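I've been putting off writing this one until the spreadsheet stopped changing, and it has now been the same for a whole week. We are going to spend the money. Most of it goes on one mobile arm, and a fair bit goes on things I hadn't thought of in the autumn. The three renders are all from the simulated flat.

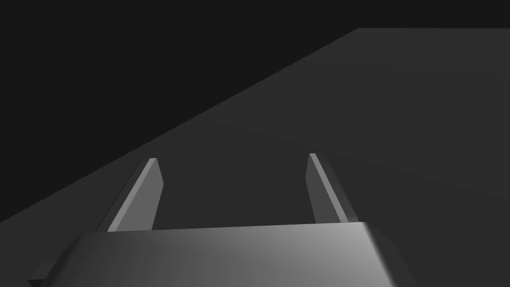
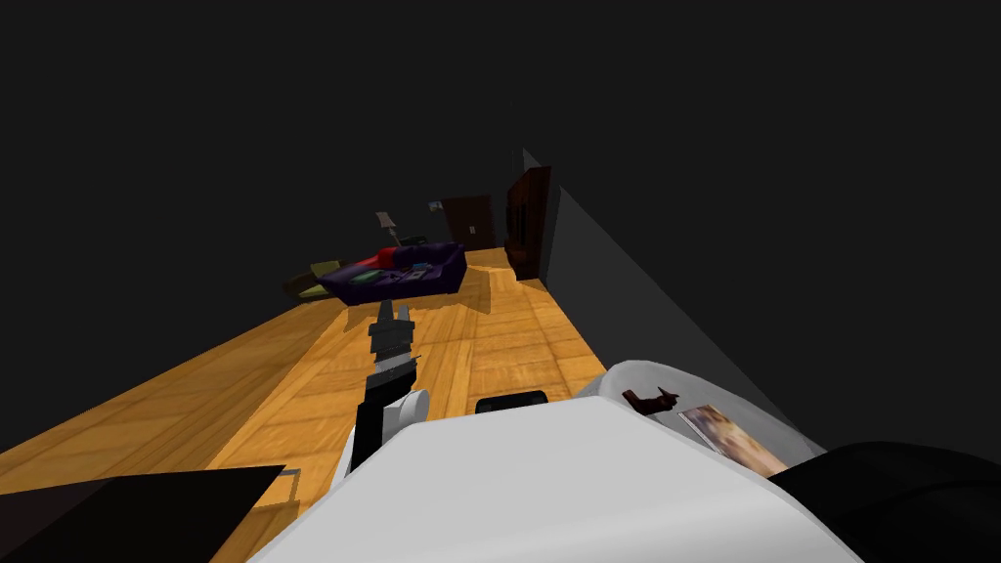
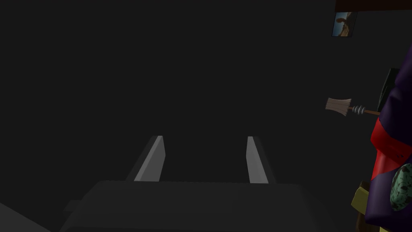

*Wurton, February*

The budget for the first stage is 3000, which Niloufar Nikzad got agreed before I joined. It doesn't buy an arm. It covers a rental period, spare fingers and the computer that runs the simulator. The purchase itself comes later, out of a different pot, and I'm told not to put that figure on a blog.

My first plan was to rent straight away and learn on the real thing. Shahab talked me out of it. His argument was that a rented arm costs the same on the days you use it and the days you spend reading the manual, so the reading should be done first. We've been working in simulation since then, with a two-finger gripper and a furnished room with a sofa and a wood floor.

It has changed the shopping list in a few places:

- Fingers. I had one pair down. We now have three, because I want to try softer pads and don't want to be waiting on the post.
- A second camera. I'd left this out completely. A close view of the gripper and a wider view over the body of the robot are useful for different jobs, and I kept wanting both.
- Floor space. Bozkurt, who we'd rent from, ask for a clear area and a level floor. Our back room is level enough but it needs emptying.
- Delivery. They quoted 80 each way, and I had only counted it once.

I also asked Altura for a quote. Theirs was lower per day, but the minimum rental is 40 days and we can't fill that. Bozkurt will do shorter blocks, so it's them unless something changes.

The line I'm least sure of is the computer. Firouzeh thinks the one we have will do if we run the renders overnight. I've left the money in for now and will ask her again once we've tried a longer batch. If she's right, it goes towards more rental days.

Still to do: measure the back door, get the insurance wording from Fundmont, and find out who signs for the delivery if it comes on a Monday, when I'm not in.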